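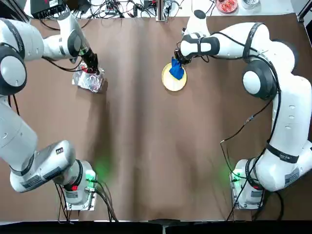
Two robot arms at work over a paper-covered table, one with its gripper on a sheet of aluminum foil, the other holding a blue cloth above a plate.

Sasville Program Reports Mixed Results on Kitchen Chores

SASVILLE — Robot arms can now complete a number of simple kitchen tasks without help, but they remain too slow and too easily confused for regular use in homes or food shops, according to results released in February by the Berge Institute.

The institute recorded 1290 attempts at chores that included wiping plates, wrapping food in foil and clearing a counter. Two-armed systems were used throughout. Wiping a dry plate was the most dependable task. Work with foil was the least dependable, and 318 attempts of all kinds ended when a staff member had to step in.

"Soft and thin materials are still the main difficulty," said Remedios Lozano, who directs the household program. "A plate keeps its shape when it is touched. Foil and cloth do not, and the system must judge them again after every contact."

The report also compared time. A person needed nine seconds on average to wipe and set down a plate. The arms needed 41 seconds for the same job, including the time taken to pick up the cloth.

Andik, a catering company with a central kitchen in Sasville, advised the institute on the choice of tasks. Valeriano Villalobos, its operations manager, said the company does not plan to place the equipment in its kitchens at this stage. He noted that staff there change tasks many times in an hour and often share a single counter.

"We would look at it again if it could be left alone for a full shift," Mr. Villalobos said. "Cleaning and food safety rules would have to be met as well."

The institute did not test stoves, knives or hot liquids. Pierina Ferri, the report's lead author, said those tasks require separate safety approval, which has been requested.

A second round of trials will cover folding dish towels and packing lunch boxes. It will be held at the institute's Juvance building, with morning sessions beginning at 9:30 a.m. Local food businesses that wish to suggest tasks may write to the program office.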